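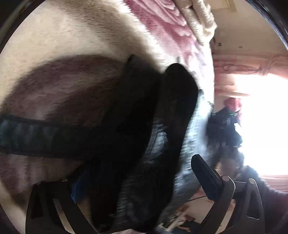
Gomach — Wortsammlung zu Bettzeug und Haustextilien

Gomach ist eine Sammlung von Wörtern und Redewendungen, mit denen Leute in Busedton und den umliegenden Dörfern Decken, Laken, Kissen und andere Haustextilien bezeichnen. Die Belege stammen aus Fragebögen und Gesprächen. Die Sammlung richtet sich an Leute, die zu Alltagssprache oder Wörterbüchern arbeiten. Sie wird von der Arbeitsgruppe Plaltama gepflegt.

Inhalt

belege.csv: alle bereinigten Belege, eine Zeile pro Beleg
rohdaten.csv: die Abschriften vor der Bereinigung
orte.csv: Ortskürzel und Ortsnamen
fragebogen.pdf: der verwendete Fragebogen
AENDERUNGEN.txt: Änderungen nach Version

Die Rohdaten enthalten 3803 Belege, die bereinigte Fassung 3658. Entfernt wurden doppelte Abschriften und Antworten, die sich keiner Frage zuordnen ließen. Unleserliche Stellen in handschriftlichen Bögen sind mit [?] markiert und bleiben in beiden Dateien stehen.

Spalten in belege.csv

id: laufende Nummer, nach der Bereinigung nicht neu vergeben
wort: Beleg in der Schreibung der Gewährsperson
grundform: vereinheitlichte Form
sachgruppe: Decke, Laken, Kissen, Bezug, Sonstiges
ort: Kürzel nach orte.csv
jahrzehnt: Geburtsjahrzehnt der Gewährsperson
satz: Beispielsatz, falls vorhanden
sicher: ja oder nein

In der Sachgruppe Decke ist die Abgrenzung am schwierigsten. Viele Befragte trennen zwischen der Decke, unter der man schläft, und der, die tagsüber über dem Bett liegt, andere verwenden für beides dasselbe Wort. Bei Kuscheldecke, Plüschdecke und Wolldecke überschneiden sich Material und Verwendung. Wir haben die Angaben so übernommen, wie sie kamen, und nur die Grundform vereinheitlicht.
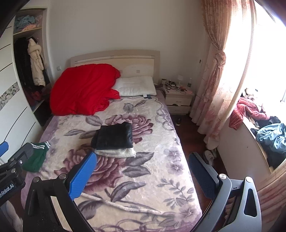 Für Tagesdecke gibt es die meisten Varianten. Neben Überwurf und Bettüberwurf kommen Zierdecke und mehrere mundartliche Formen vor, deren Schreibung stark schwankt. Wer nach diesen Formen sucht, nimmt besser die Spalte grundform. Einträge mit sicher = nein wurden von Torunn Kristiansen und Folke Engebretsen getrennt geprüft und nicht übereinstimmend gedeutet.

Erhebung

Der Fragebogen wurde im April verteilt, zusammen mit dem Gemeindeblatt. Gedruckt waren 2000 Stück, zurück kamen 600. Die Gespräche führte Märta Magnusson, meist bei den Befragten zu Hause. Tonaufnahmen gehören nicht zur Sammlung — die Einwilligung galt nur für die Abschrift.

Bekannte Mängel

Jüngere Befragte sind schwach vertreten. Aus Forsberg liegen fast nur Fragebögen vor, die Beispielsätze fallen dort entsprechend kurz aus. Groß- und Kleinschreibung in der Spalte wort ist nicht zuverlässig. Häufigkeiten sollten nicht zwischen Orten verglichen werden.

Nutzung

Freie Verwendung für Forschung und Unterricht mit Nennung der Sammlung und der Version. Namen und Adressen der Befragten werden nicht herausgegeben.

Die Dateien sind in UTF-8 gespeichert, Trennzeichen ist das Semikolon. Beim Öffnen in einer Tabellenkalkulation die Spalte id als Text einlesen, sonst gehen führende Nullen verloren.

Korrekturen bitte mit der id des Belegs an Wenche Wikström, Fragen zum Dateiformat an Gilberto Correa.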